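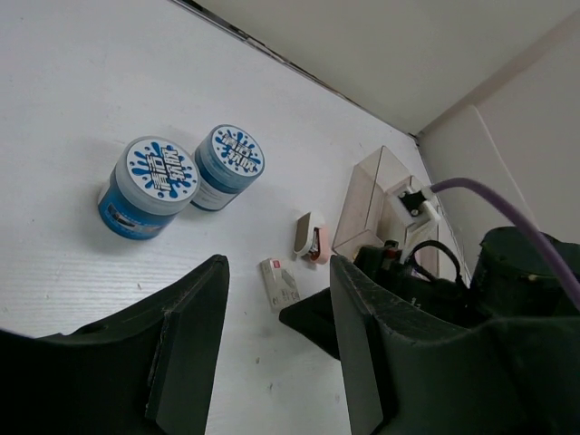
Why does my mineral sunscreen pill when I put a silicone primer over it?

The two layers are being sheared against each other before the lower one has formed a film. Wait longer between them, use less of the primer, and press it on instead of rubbing.

Beauty Help > Face > Primer and Base > Layering Problems

Posted 17th July by dryside_kan

More detail on the above, as the short reply I got elsewhere only fixed part of it. My morning order is a gel moisturizer, then the Ilumia mineral sunscreen (zinc oxide, no tint), then the Urora smoothing primer, then a liquid foundation put on with a damp sponge. The pilling starts at the primer step. Small gray-white rolls form along the jaw and beside the nose, and anything I put on afterward picks them up.

I have already tried the following. Leaving out the moisturizer: less pilling, but the foundation catches on dry patches by lunch. Leaving out the primer: no pilling at all, but the foundation separates on my nose. Using a different foundation made no difference, so I don't think that layer is the cause. I wait two minutes after the sunscreen. My skin is combination, oily in the center and dry at the sides. I would like to keep the sunscreen, as chemical filters sting my eyes. The primer lists dimethicone first and a crosspolymer second. Is there an order or a waiting time that lets me keep both products?

Tags: pilling, primer, mineral sunscreen, silicone
5 comments

filmformer

Two minutes is too short for most zinc formulas. The sunscreen contains water or a volatile silicone that has to leave before the remaining oils and polymers settle into a film. Until then the pigment is sitting in a soft layer, and a thick silicone gel dragged across it will lift it. The rolls you see are mostly crosspolymer with zinc caught in it, which explains the color.

What I would change, in this order:

Moisturizer. Check the label for carbomer, xanthan gum or another thickener high on the list. Gel moisturizers often depend on these, and they dry to a thin skin that rolls up when rubbed. Your own test points the same way, given that leaving it out reduced the problem. Swap it for a light lotion, or keep the gel and use it only on the dry areas at the sides.

Sunscreen. Do not cut the amount. Put it on in two thinner passes and let the first one set before the second. Stop touching it once it is spread. Much of the pilling people report comes from working the product after it has started to grip. Then leave it for as long as it takes to lose its slip. Test with the back of a finger on the cheek. If the finger glides, it isn't ready.

Primer. Only the nose and the inner cheeks need it, from what you describe. Take a very small amount, warm it between two fingers and press. A rubbing motion over mineral sunscreen also moves the zinc around and leaves thin spots, so pressing is better for coverage as well, although no primer technique will guarantee the layer under it stays even.

Foundation. Bounce the sponge. Wring it out well first. A sponge holding too much water will break up a silicone layer on contact.

Don't put the primer under the sunscreen. I have seen that suggested on this site. It may stop the rolls, but the sunscreen then has to spread over a slick surface and tends to streak.

33 people found this useful

dustusmont_counter

I had the same thing with a different zinc sunscreen. Changed the primer to a water based one and it went away. The theory that water and silicone never mix is not reliable, a lot of products are both, so try it on one side of your face first. Mine doesn't blur pores as well as the old one did.

Also check that you aren't using anything flaky underneath. I was using a retinoid at night and half of what I thought was product was skin.

matte_or_not

just use powder on the nose and skip primer. worked for me all of June and it was humid

dryside_kan

Thanks. Moisturizer has xanthan gum fourth on the list. I moved to a lotion on the sides only, did the sunscreen in two passes and pressed the primer on the nose. No rolls at the jaw now. Still a few beside the left nostril, where I think I am putting on too much. I'll try the powder on a day when I don't need the foundation to last.

Share 2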